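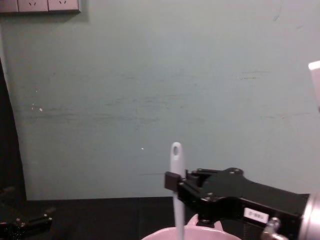 Notes from the Stergiou open day, Trevosthorpe
August 2022 | Rafail Triantafyllou
5 comments | 4 shares

The test kitchen at Stergiou is on the second floor, past the Granunel storeroom, and takes one group per hour. The walls are painted a pale blue-green. The paint has picked up horizontal scuffs above the bench - the usual result of bowls and boards being pushed back too far.

The worktops are dark, nearly black. White outlets are set on the wall well above the work surface, a sensible height where batter is mixed. The bowls are pink and the utensils white plastic, with an oval hanging hole at the end of the handle. A long handle in a shallow bowl tips easily, and deeper bowls are on order from Prosska.

Zoi Theodorakopoulos gave the talk on utensil wear. The kitchen logged 347 handles last year and withdrew those with cracks near the hole. Storage on hooks was tried in April and kept.

The talk ran for around 4 minutes longer than scheduled, so the dish room was skipped. Visitors enter by the side door. Parking is limited.

Contact the site office | Back to top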